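Liste « cellules-assemblage »
Objet : Re: [cellules-assemblage] Remise en service de la cellule Tirnon
Date : vendredi 29 novembre 2024

Mesdames, Messieurs,

L'atelier de Nanier a souhaité obtenir la procédure en vigueur à Sarnonden pour la cellule Tirnon, affectée à la pose de processeurs et de barrettes. Le message initial est rappelé ci-après :

> La platine porte-pièces a été remplacée. Faut-il reprendre
> tous les points appris, ou seulement ceux de la platine ?

Seuls les points de la platine sont à reprendre, sous réserve que le châssis n'ait pas bougé.

1. Coucher l'unité centrale sur la table rainurée, panneau latéral déposé, la platine à sa gauche. Relever le levier du support de processeur. 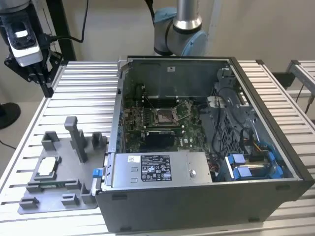
2. Amener la pince au-dessus de la platine en vitesse réduite et réapprendre les points d'approche. Le processeur doit reposer à plat dans son logement.
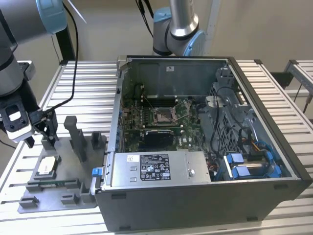 La tolérance admise entre deux relevés successifs est de 2 dixièmes de millimètre. Au-delà, il convient de resserrer la platine sur les profilés et de reprendre le relevé.

3. Contrôler le serrage des doigts, pièce en prise, bras à l'arrêt. Les doigts sont à nettoyer tous les 300 cycles, et le contrôle est consigné au registre de la cellule.
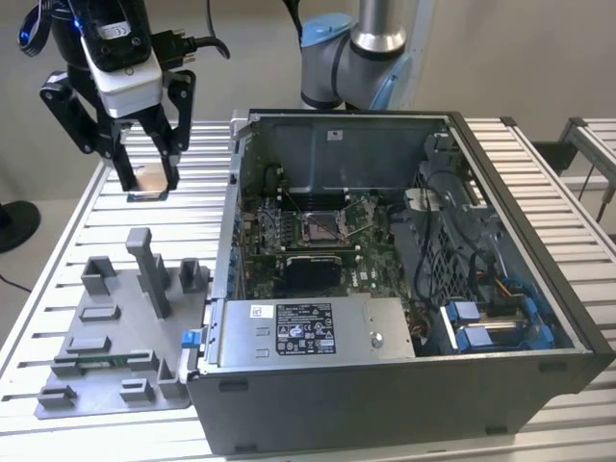

Kamolrat fait observer que l'intervalle de nettoyage pourrait être ramené à 7 jours ouvrés, plus simple à suivre qu'un compteur, et demande que la question soit inscrite à la réunion de février. Les autres sites sont invités à transmettre leur avis sur la liste.

Veuillez agréer, Mesdames, Messieurs, nos salutations distinguées.

Service maintenance, Sarnonden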